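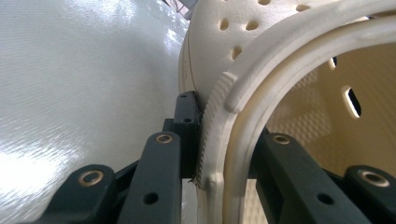
Gripper trials group, Holdale workshop
Minutes of the meeting held December 27, 2019

Chair and minutes: Annunziata Martinelli. Apologies from the Bretden office.

1. Last minutes
Agreed, with one fix: the October order was for finger pads only.

2. Hand-held gripper, moulded shells
Lovely progress! The linkage gripper has now done 729 logged grasps on the cream shells, taking them by the rim. Everyone who had a go liked how quickly you get the feel of it. Grasps with the pad on the toothed edge slipped 16 times, far better than we dared hope in October. The Tsuchiya gripper is still to be tried on the same part.

3. Camera
Close views of the rim are a joy to work with. Glare off shiny white surfaces is still a nuisance. Grendthorpe will lend us 2 filters.

4. Next steps
Run 60 grasps with each gripper, same shell, same operator. Martinelli to draw up the log sheet.
Spare bushings: order a set now.

Next meeting: to be fixed once the filters arrive.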